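Workshop notebook, gripper build
30/04/2023
Entry by Wenceslao Quiroga

Goal for today was to finish the second revision of the hand-held gripper, which we have been calling Wollus, and get the jaw travel to repeat well enough that the recordings are worth keeping. The arm end (Amin) stays on the shelf until the hand unit is sorted out.

Started with the jaw carriage. The rev 1 carriage was binding near full open, and I had blamed the rail. Took the rail off, cleaned it and ran the carriage by hand. It slid fine. The trouble was the printed bracket, which pulled the rail out of line when both rear screws were tight. Slotted the rear holes with a round file and set the screws in this order: front left, front right, rear left, rear right. No binding after that. Changed the holes in the drawing too, so the next print should not need the file.

Return spring: the one from the assortment box is too stiff. After ten minutes of squeezing the trigger my forearm knew all about it. Swapped it for the softer one from the old Fuvuvcombe clamp. It closes slower but the fingers still come back to the stop every time. Keep the stiff one in the bag marked SPRINGS, do not throw it out.

Finger pads. Three things tried on the bench:

Bare print: slips on anything smooth. No use.
Rubber sheet, glued: holds well, but a corner lifted on the first pad and then the whole edge went.
Rubber sheet, glued with the edge tucked into a groove: holds, no lifting so far. Going with this one. Groove needs to be a little deeper, the sheet sits proud on the left finger.

Marker mount next. The tag plate on top was flexing when the unit got bumped, and that shows up in the pose data as a small jump that takes a while to tell apart from real motion. Added a rib under the plate and a dab of epoxy at the root. Let it set over lunch.
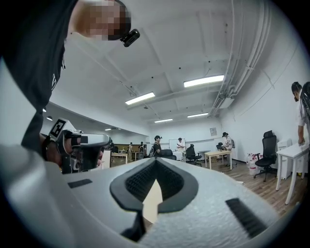 Calibration in the afternoon. Wrote the trigger potentiometer readings to the log with the jaw fully closed and fully open, using the Wusora board with the stock firmware. Closed reads 33, open reads 1,389. Repeated the full stroke 40 times and looked at the spread at each end. The closed end is tight. The open end wanders a bit, and I think that is the stop itself, a printed tab that gives when you pull hard on it. A metal pin would fix it. There is M3 rod in the drawer under the drill press.

Set the logger to drop a recording if the open reading goes over 2,000, which only happens when the connector is loose. Had two of those before lunch and could not work out why the jaw seemed to teleport in playback. It was the connector. Put a strain relief on it, just a zip tie through the two small holes beside the port. Anyone building another one: do this before closing the housing, because you cannot get the tie through afterward without taking the trigger out.

Overhead lights. The tag drops out when the plate is tilted so that it catches the glare. Printed a new one on matte paper and stuck it over the old one. Fewer dropouts at the same tilt, still some. If it keeps up I will try a smaller tilt on the mount before I go near the detector settings. The exposure was fixed in December and I would like to leave it where it is.

Wrist strap: lengthened by one slot. It was digging in on the thumb side. Other people have bigger hands than me, so please try it and write your slot number on the tape on the inside of the lid.

Weight is up a little over rev 1 with the rib and the longer screws. I can feel it at arm's length but not when working at table height. Leaving it.

Not done today:
Metal pin for the open stop
Deeper groove on the left finger
Second housing, the print came off the bed with a warped corner and I binned it
Time sync between the hand unit and the head camera. The offset is steady within one session but different after each restart, so for now clap the jaws shut twice at the start of every recording and line it up by hand.

Parts used up: last of the short M3 heat-set inserts, most of the rubber sheet. Put both on the order list by the door.

Files are in the shared folder under wollus_rev2. The bracket with the slotted holes is the one ending in b. The one ending in a is the old bracket, please stop printing it.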